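Back at the budget again tonight, tea going cold. We need six more gripper fingers before spring and I still can't decide between Teduvura and Stadden. Teduvura wants 90 a pair, Stadden is cheaper but takes about eight weeks – and I know how I get when I'm waiting on a box! The pads are what I'd spend on. Cables can wait (I say that every month).
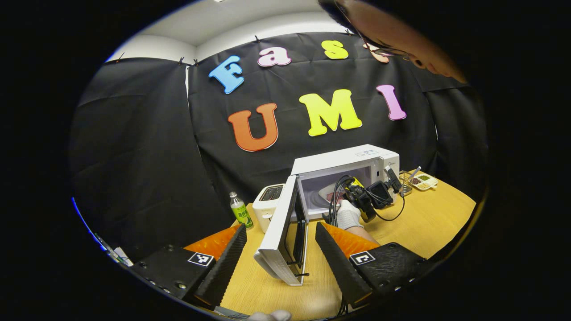
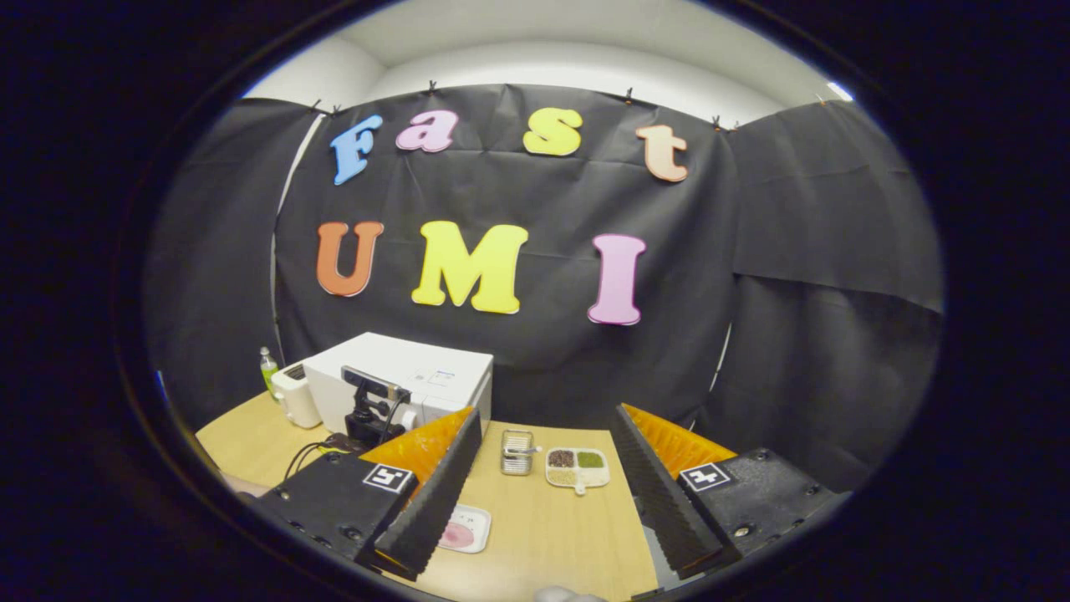 One reader wrote in that I should skip both and order spare pads from Hustosby before buying a single whole finger, which would free up money for a second set of screws and mounts. I kind of love that. So now there's a new line in the notebook, and 20 set aside for shipping.

Comments

Nasrallah: Get the shipping quote in writing first.

gripfan: Eight weeks was more like ten for me – order early!

Recent entries
Pricing out cables
The tape drawer
My March wish list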